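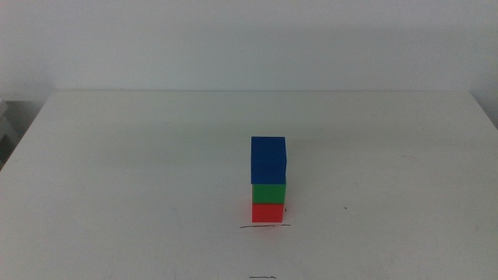 2 min read

Progress report to the Esolska Fund
April 18, 2023

The Fedby etiquette handbook has a full draft: 30 chapters on rude neighbors, group texts, and guests who won't leave. Seka Press asked for it by December and got it late. We also mailed 909 reader surveys, and 80 came back. I would not build a sales forecast on that.

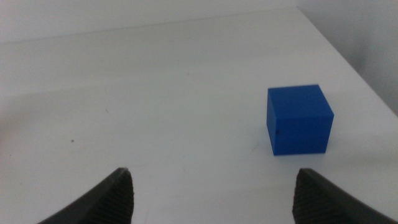 The chapter on apologies tested best, though I have doubts about what "best" means when the readers signed up to be nice. Several asked for more jokes. One wanted every rough spot gone. I'd leave a few in, like the small dark speck on the front of that blue cube – it does no harm, and the advice sounds less like a greeting card.

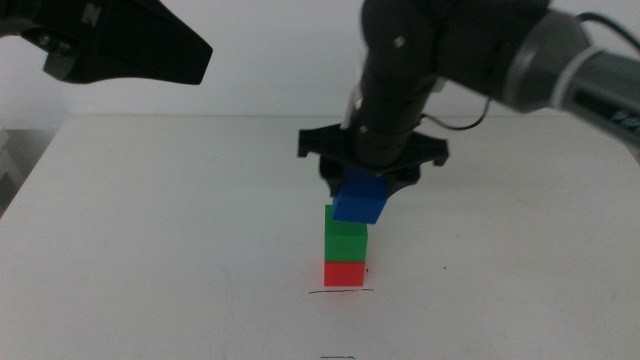

Chapter order is still a fight. The Palaniappan workshop wants family first, then work, then strangers, and says each part supports the next. Maybe. The green cube sits squarely on the red one, and the blue one above them is tilted and off to the right, much as our section on strangers is now. It needs a rewrite before it goes on top of anything.

We have spent the first payment and are asking for the second on the agreed date. Eight chapters still need a legal read. The online quiz is on hold, and I am not convinced that anyone will miss it. 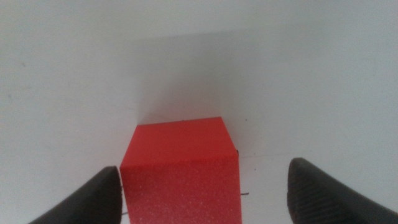 Red foam block, close view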